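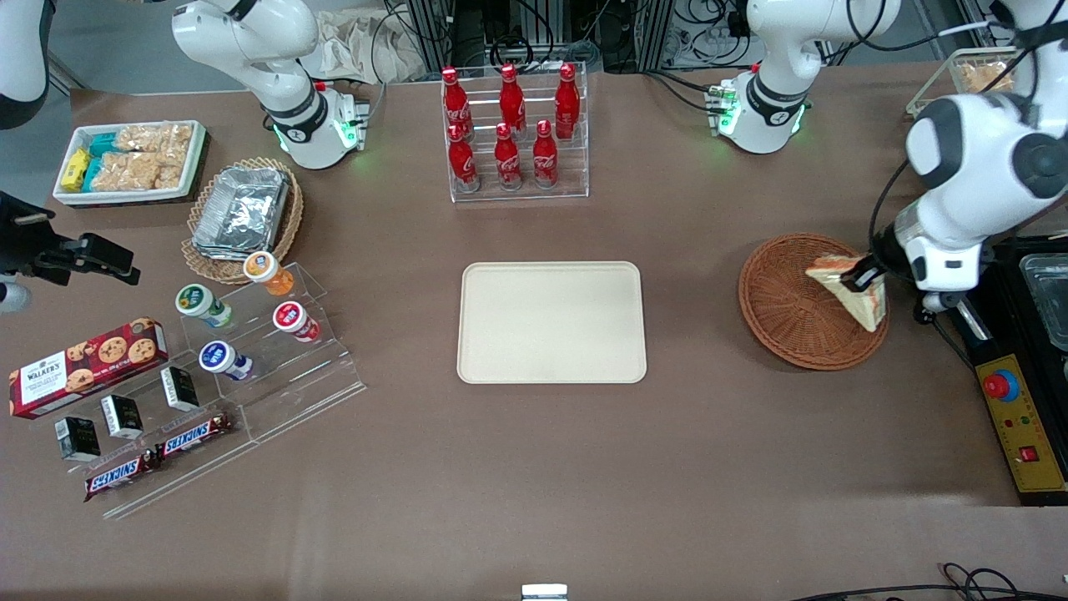

Lerow Round Woven Basket

Small round basket for bread, sandwiches and wrapped snacks
Color: reddish-brown
Sold by the piece or as a set of 2

If you put out food for other people more than once or twice a year, you will find a use for this basket. We started carrying the Lerow last November as a bread basket, plain and simple, and customers keep writing in to tell us what else they've put in it: hard rolls, tea bags, clementines, sewing supplies, a very large number of dog biscuits. We love it for sandwiches. Cut them corner to corner, set the triangles in with the points down and the crusts up, and people can take one without digging through the rest!

The sides have enough slope that a short stack stays put, and they're low enough that a child can see what's inside. It also looks good on a dark or brown table, where white dishes can come across a bit cold (though it gets along fine with white dishes too).

Using it on a snack table

Wicker next to smooth trays is a combination we come back to all the time. Packets of rice crackers and wrapped bars go in a long white tray, where they can lie flat. Foil food containers stack nicely in a round basket, and so do sandwiches, so a pair of baskets covers most of a lunch. Little drink cups with foil lids are the hard part because they get lost behind everything else, and a clear stepped stand fixes that. Leave one plain tray free in the middle so guests have somewhere to put their food together before they carry it off.

For bare bread or cut sandwiches, line the basket first. A cotton napkin folded in quarters works well, and so does a round of parchment. Crumbs do get down into the weave, so the liner saves you some shaking out later.

Details

Shape: round, open top, woven rim
Weight: 385 grams
Holds: sandwiches, rolls, wrapped food, small fruit
Handles: none
Liner: not included
Made for Bornon by Lerow

Each basket is woven by hand, and the color runs a shade lighter or darker from one batch to the next. If you're adding to baskets you already own, put a note on your order and we'll pull the closest match we have on the shelf. We can't promise an exact one.

Care

Shake out crumbs after use and wipe with a damp cloth. Let it air dry upside down, away from the radiator. Please don't soak it or put it in the dishwasher. A soft toothbrush gets into the weave if something sticky has dried there (jam, usually). Store baskets nested with a sheet of paper between them so the rims don't rub.

Goes well with

Anden Rectangular Tray, cream. Plain, with nothing on it to fight with the food.
Awad Stepped Stand, clear acrylic. For drink cups, jars and small desserts.
Lerow Cotton Liner, round. Machine washable, comes in natural only.

Ordering for cafes, schools and offices

Orders of 80 baskets or more ship flat-rate by freight, on one pallet up to 400 pieces. Larger orders are split. Tell us if you have a loading dock or if the driver needs to bring the pallet to a street door, as the truck is different. Samples can be ordered one at a time at the regular price, and we take that amount off your first freight order.

Page updated 16 January 2023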